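Fonholm助成事業　中間報告
課題名：家庭内の衣類整理における機械作業の到達度評価（Trevcombe計画）
報告者：Agathe Hervieu（Graltex 作業評価班）
対象期間：4月から7月まで

1．今期の概要

本事業は、家庭で日常的に行われる衣類の整理（拾う、広げる、畳む、重ねる、運ぶ）を機械がどこまで担えるかを、実際の住居で調べるものです。今期は住居での手本動作の収集をほぼ計画どおり終え、室内試験の一回目を行いました。

先に結論を書きます。畳んである衣類を持ち上げて別の場所へ置く作業は、条件がそろえば任せられる段階に近づいています。床や寝具の上に丸まった衣類を広げて畳む作業は、まだ任せられません。申請時には年度末までに両方を一続きの作業として評価するとしていましたが、後半については目標の見直しをお願いしたいと考えています（第6項）。

2．手本動作の収集

協力を得た住居は21戸です。作業者が指の開閉する手持ちグリッパーを左右の手に一つずつ持ち、普段の片付けと同じ手順で衣類を扱いました。記録した動作は659件、そのうち確認を終えて学習に使えると判断したものが400件です。残りには未確認のものと、除外したものが含まれます。

除外の主な理由は次の三つです。
・衣類が指から外れ、作業者が素手で直した
・片方のグリッパーの映像が体や布で長く遮られた
・途中で作業の目的が変わった（畳む途中で洗濯に回すことにした、など）

三つ目は当初の想定にありませんでした。家庭では片付けながら判断が変わるのが普通で、除外するより別の区分として残すべきだという意見がNeelam Kanaujiaから出ています。区分の案は来期の初めにまとめます。

3．住居での作業環境

収集にあたっては部屋を片付けず、家具や敷物もそのままにするようお願いしました。Delormeの試験室では無地の台の上で衣類を一枚ずつ扱いますが、住居では柄のある敷物やカバーの上に、色も厚みも違う衣類が一緒に置かれます。窓からの光も時間帯で変わります。
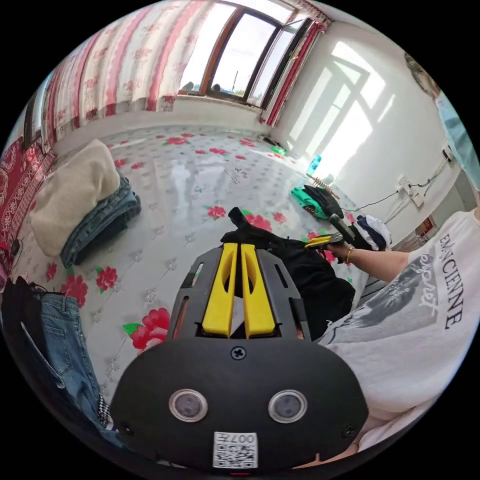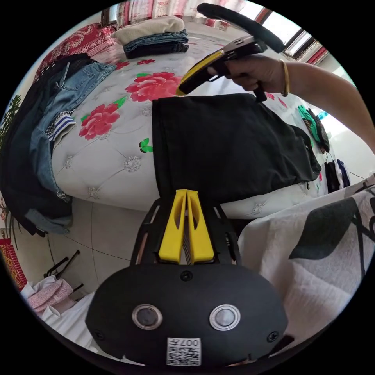
住居での作業の様子。いずれも、花柄の面に置かれた黒い衣類に手持ちグリッパーを向けたところ。

黒い衣類は今期もっとも手間のかかった対象でした。しわの陰影が映像に出にくく、袖口や裾の位置を後から確認する作業に、淡色の衣類より長い時間がかかっています。ズボンのように形が決まっていて既に畳まれているものは、外形だけでつかむ位置を決められます。上着やシャツが丸まっている場合は、確認担当者の間でも「どこが袖か」の判断が分かれました。判断が分かれた記録は二人目の確認に回しており、これが未確認分の多くを占めます。

光沢のある敷物も影響しました。反射の強い部分では布の端と敷物の柄の境目が読み取りにくくなります。

4．室内試験の結果

7月に、学習後の腕型ロボット二台を使って試験を行いました。作業は三種類、各20回です。人が途中で手を出した場合は失敗としました。

（1）畳んだ衣類を持ち上げ、隣の台に置く
20回中16回成功。失敗は、下の一枚を一緒に持ち上げたものと、置くときに折り目が崩れたものです。厚手のデニムでは安定していました。

（2）平らに広げたズボンを二つに折る
20回中11回成功。裾をつかみ損ねる例が多く、つかめた後の動作に大きな問題はありません。

（3）丸まった長袖シャツを広げて畳む
20回中2回成功。成功した2回も、人が同じ作業をする場合に比べてかなり時間がかかりました。失敗の大半は広げる段階で起きています。片袖が内側に入り込んだ状態から復帰する手順が、まだできていません。

なお、（1）の成績は試験室の台の上でのものです。柄のある布の上で予備的に試したところ、つかむ位置のずれが増えました。回数が少ないため今回の集計には含めていません。

5．現時点での見立て

家事の現場で使うという観点では、（1）だけができる機械の用途は限られます。協力世帯への聞き取りでも、畳んだ後に運ぶことより、山になった洗濯物に手を付けるところが負担だという声が目立ちました。Capucine Fleuryが聞き取りの記録を整理しており、次回の報告に添付します。

一方、宿泊施設や衣料品店のように同じ形の品物が続く場所では、（1）と（2）の組み合わせで役に立つ可能性があります。Gwenaël Maillardが店舗の裏方作業を見学し、在庫の棚入れと畳み直しの手順を調べました。品物の種類が限られ、照明が一定で、台の高さも決まっているため、住居より条件は良いとのことです。ただし店側が求める速さには現状では届きません。見学先での試験は、今期の計画には入れていません。

6．計画の変更のお願い

（a）年度末の評価項目のうち「丸まった衣類を広げて畳むまでの一続きの作業」を、「丸まった衣類を広げるまで」に改めたい。
（b）収集に充てていた人員の一部を、記録の確認に回したい。
（c）黒および濃色の衣類について、評価の集計を分けたい。平均値にまとめると弱点が見えにくくなるためです。

いずれも予算総額の変更は伴いません。（b）は費目の間の移動になりますので、必要な書式をお知らせください。

7．支出と機材

支出は計画の範囲内です。グリッパーの指先は消耗が想定より早く、予備を追加で購入しました。充電器の不具合が一件あり、交換済みです。協力世帯への謝礼は全戸分の支払いを終えています。

収集した映像には室内の様子や家族の持ち物が写るため、保管場所を試験室内の機器に限り、閲覧できる者を確認担当者に絞っています。公開や第三者への提供を行う場合は、改めて各世帯の同意を取ります。

8．来期の予定

・未確認の記録の確認を終える
・濃色衣類の手本動作を追加する（袖の向きを作業前に記録しておく）
・柄のある布の上で（1）と（2）を再試験する
・途中で目的が変わった作業の区分案を作る

再試験の手順書はKobe Jacobsが担当します。立ち会いをご希望の場合は、試験室の予約の都合がありますので、早めにHervieuまでご連絡ください。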